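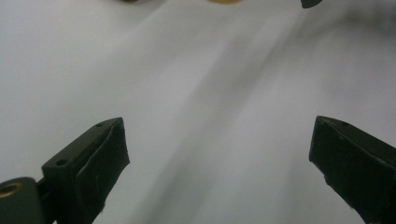
Dark green against white.

Findell Startline race timer: eleven months on the water

I've wanted to write this one up since the spring, when the new countdown screen came through and I stopped swearing at the start of races. I sail a small, elderly, very tippy single-hander on the reservoir at Plornent, I'm usually somewhere in the back third of the fleet, and for years I was late for every start. Sometimes by a boat length, sometimes by an embarrassing amount. The Findell Startline has changed that more than any sail or rope I've bought, and I'm really very fond of it.

It's a mast-mounted timer, so a big clock you fix below the boom where you can see it with your head down. There are three buttons, a screen with digits as tall as my thumb, and a beeper. No heart rate, no maps, no phone app begging to be updated in the car park. You press start on the warning signal, it counts down, it beeps at you, and then it counts up so you know how long you've been suffering.

Setting up

Out of the box you get the timer, a cradle, two straps and a folded sheet of instructions. The straps fit my mast with plenty to spare. On a bigger section, like the Jalletti two-hander I crew in now and then, they only just go round, and you need to feed them through the cradle before you offer it up to the mast. I did it the other way first and lost a strap under the floor. Do get it tight! A timer that slides down the mast during a gybe is no use to anyone, and mine did that twice before I put a strip of tape behind it for grip.

The timer clicks out of the cradle with a quarter turn so you can take it home. It's stiff when new. By the summer it had eased nicely and I can do it with gloves on, though I still tie it on with a bit of thin cord as well, having heard the plop of other people's expensive things going over the side.

On the start line

Most of our races go off on a five, four, one, go sequence, and that comes loaded as standard. You can store others, and I've got a shorter one for the evening series, where the race officer likes to get everyone home before it's dark. Hold the middle button and you flick between them.

The part I love is the sync. If you miss the warning signal (I was bailing, or chatting, or upside down) you wait for the next one and press the left button, and the clock snaps to the nearest whole minute. So simple, and so much better than my old Farkas wristwatch, where I had to stop it, go back through a menu and begin again while trying to steer with my knees. The Farkas was a perfectly good watch and I still wear it for walking the dog. It just wanted too much of my attention at the very moment I had none to give.

The beeps are well thought out too. One at each minute, then a short run of them at thirty seconds, then every second for the last ten. After a few weeks I found I wasn't looking at the screen at all in the last part, only listening, which meant my eyes were on the other boats and the end of the line. Our line is longer than you'd expect for a reservoir — on open meeting days it can stretch to 400 metres — and if you've picked the wrong end you want to know early.

I should say that it won't judge distance for you. There are cleverer gadgets that will tell you how far you are from the line, and plenty of clubs don't allow them. The Startline is a clock and I've never had anyone query it, but do read your own sailing instructions.

Reading it

The screen is plain black digits on pale grey. In bright sun it's superb, better than any phone or watch I've tried, and the low angle you get from the side deck makes no odds. With polarised sunglasses on it stays readable whichever way I tip my head. In gloomy weather it's still good. After sunset it's poor, as there's no backlight, and that's my biggest grumble. We have a few evening races in September that finish in proper dusk, and by the last lap I can't read how long we've been going. The beeps still do their job for the start, so it hasn't cost me a race, but a little glow would be lovely on the next version.

Water does bead on the screen. I gave mine a wipe of the stuff you put on visors and the drops run off now. No misting inside at all, even after the day in March when there was ice on the slipway and I went in anyway.

Knocks and bruises

I've capsized with it more times than I care to put down, hit it with the boom, stood on it while rigging and dropped it on the concrete outside the changing rooms. There's a scuff across one corner and the rubber on the right button has gone a bit shiny. Everything works. The battery door has a fat seal and two coin-slot screws, and it's been bone dry every time I've opened it. A dab of silicone grease once a season seems sensible, and the instructions suggest the same.

Battery life is where opinions differ at our club. The leaflet claims 1000 hours from a pair of ordinary cells. I haven't sat with a notebook, but mine went from the first frostbite race right through to the end of the summer series on one set, and I'd forgotten to switch it off in the kit bag on plenty of occasions.

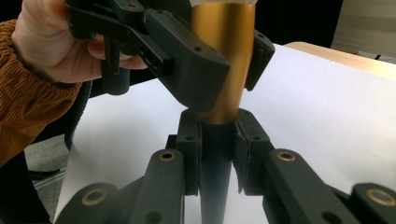 Khairul Harahap thinks I've been lucky there. He's on his second set since Easter, and he puts it down to the beeper, which he keeps at the loudest setting because he sails in a helmet. "Great timer, but carry spare cells in the car. Mine went blank just as the class before us started, and I had to follow everybody else over the line like a sheep." He also says the low battery symbol is too small to notice from the side deck. I went and looked, and he's right, it's a tiny thing tucked in a corner next to the mode number.

So I've started changing the cells at the beginning of each series whether they need it or not, and the old ones go in the kitchen clock.

The beeper itself has three levels. The quiet one is pointless in any wind. The middle one suits me. The loud one is properly loud, and if you use it on a crowded line you will find that you're providing a service for all the boats to leeward, who then beat you with it.

Little niggles

The button lock is easy to set by accident. You press left and right together, and a wet rope dragged over the front can do that by itself, at which point the timer ignores you and you think it has died. Press both again and it comes back. That took me an entire race to work out, as the sheet mentions it on the reverse under a heading about storage.

I don't care for the colour choices either. Mine's a dull grey and it vanishes in the bottom of the boat. I've put a stripe of orange tape round the edge, and that looks rather smart.

And you can't buy the cradle on its own from every chandlery. If you share a timer between two boats, as a couple of our members do, ring round first. Ours came after a fortnight's wait and fitted fine.

Would I buy it again?

Yes, like a shot. I'm still not quick. My upwind legs are a mess and I can lose six places at a windward mark without hitting anything. But I'm on the line when the signal goes, in the front row, with clear air and somebody much better than me looking annoyed just to leeward, and for those first few lengths I'm winning. It's the most fun I've had in that boat for ages!

If you race at night or want distances and tracks, look elsewhere. For club racing in daylight, in anything with a mast to strap it to, have a go with one. Mine's usually on the boat by the slipway from ten in the morning, and you're welcome to press the buttons as long as we're not in sequence.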